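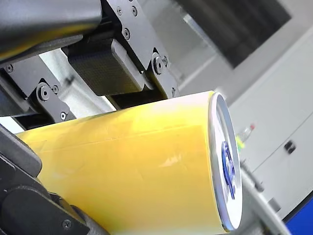 "Don't let go," said Paloma, to a machine that had no ears.

It didn't let go. The roll hung there in its jaws, yellow as custard, and all of Trelley Robotics Club breathed in together and forgot to breathe out.

They had been at it since January. Back then the arm couldn't have held a loaf of bread, and Marlene Carrier, who taught chemistry all day and ran the club on whatever energy was left over, had written one sentence on the board: PICK IT UP, TURN IT ROUND, PUT IT DOWN. Underneath, in smaller letters, she had added: without squashing it. That was the whole of the Flakska Cup. It sounded so easy that Paloma had laughed out loud.

She wasn't laughing by the Easter holidays. The first gripper pinched. The second one was so gentle that the roll slid straight through it and went off under the benches, and they had to crawl after it with a torch. She loved every minute! She drew hinges on the backs of her French worksheets. She dreamed about hinges. Her mum found a bolt in the butter dish and put it on the windowsill without a word.

It was Marlene who had said, one wet afternoon, "What does your hand do?" and thrown her a rolled-up poster. Paloma caught it and looked down. Her fingers had gone underneath and her thumb had come down flat on top, and neither was squeezing very hard.

"Oh," said Paloma. "Oh, it's a thumb! It needs a thumb!"

So they built it a thumb, a flat pad on a hinge, and a big curved jaw to go below. Attempt 400 was the first to last a full second. They cheered so loudly that the Faltano team came in from next door to see who was hurt.

Now it was attempt 409, and the second had already gone by.

"Try the turn," said Marlene quietly.

"What if it slips?"

"Then we'll know where it slips."

Paloma put her finger on the key. The blue swirl on the end of the roll faced her like an eye, and she had the silly feeling that it was waiting to hear what she'd decided. She thought of the team from Cordier, who had won two years running and had matching jackets. She thought of the bolt on the windowsill.

She pressed.

The arm hummed. Slowly, so slowly that at first she thought she'd typed it wrong, the blue swirl began to tip over on to its side.

"It's going," somebody whispered behind her. "Paloma, it's going round!"

"I know," she said, grinning so hard her face hurt. "Shush. Let it finish."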